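Keeping Shared Bathrooms in Good Order: A Conversation with Ursina Prantl

Residents' Information, Skeritz House

The standard of cleaning in shared bathrooms is the matter most frequently raised with the housing office. In April the office revised its guidance for the small bathrooms on the upper floors, and Niloufar Ghasemi met Ursina Prantl, head of domestic services, to discuss what has changed and what residents may expect.

Ms Prantl has held her present post for five years. Before that she was employed by Finon, where she supervised the cleaning of guest accommodation. She describes the toilet as the part of the bathroom in which poor method shows soonest.

"People tend to clean what they see when they walk in," she says. "They wipe the seat and the top of the lid and consider the work finished. The inside of the bowl has a curve to it, and the brush must follow that curve all the way round, including the part under the rim." 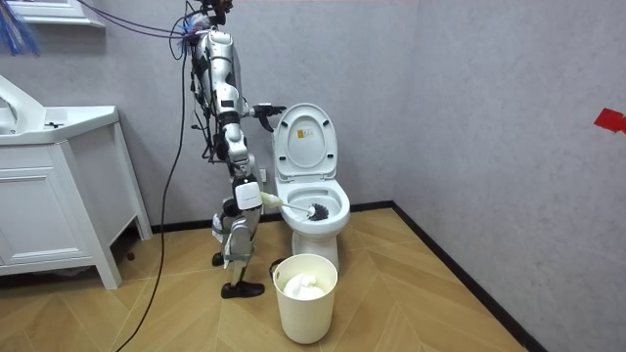
The revised guidance sets out an order of work. The floor is left until last, and the bowl is dealt with before the outer surfaces. The lid should be raised fully, as it is when the brush is at work against the inner surface of the bowl, and the underside of the lid is to be wiped on every visit. Ms Prantl is particular on this last point. "It was missing from the old sheet altogether," she says. "We had a paragraph on mirrors and not a word on the underside of the lid."

Three minutes are allowed for the cleaning agent to stand before brushing begins. Ms Prantl accepts that this can seem long in a small room with a good deal still to be done, and she advises staff to use the interval for the basin and taps. Two flushes follow, the second with the brush held in the clean water.

The choice of brush was reviewed at the same time. The former model had a short handle, and staff reported that they were obliged to stoop. Its replacement was selected after a trial on one corridor.

"A long handle keeps the hand well away from the bowl and allows the person to see what they are doing," Ms Prantl explains. "Dense bristles hold their shape. Once they have splayed outwards, the brush should be replaced, however recent it may be."

She has equally firm views on holders. A brush returned to its holder immediately after use will leave water at the bottom, and this is in her experience the commonest source of unpleasant smells in an otherwise well-kept bathroom. Staff are asked to let the brush drain over the bowl first, and to empty and rinse the holder each week.

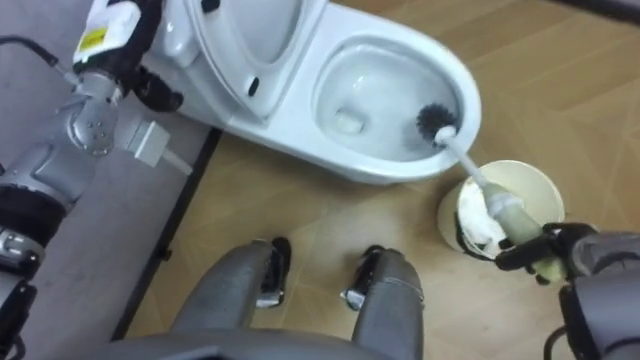

Are residents expected to clean the toilet themselves between visits?

Residents are asked to use the brush whenever it is needed and to return it to its holder afterwards. Full cleaning, including the use of any descaling product, remains the responsibility of domestic services.

Ms Prantl adds that descaler should on no account be combined with bleach, and that residents who have bought their own products should keep them in their rooms. The office supplies Evesetti descaler to its staff, who receive instruction before handling it.

The guidance also deals with wastebaskets. Each bathroom is provided with one, and liners are changed at every visit. Wipes must be placed in the basket, including those sold as flushable. "We had a blocked pipe on the second floor for precisely that reason," Ms Prantl recalls. "The repair cost 599 francs, and I should have preferred to spend it on new shower curtains."

Printed copies of the guidance may be collected from the housing office. Comments on the new order of work should be addressed to Ms Ghasemi, and those received before the next revision will be passed to Ms Prantl and her staff.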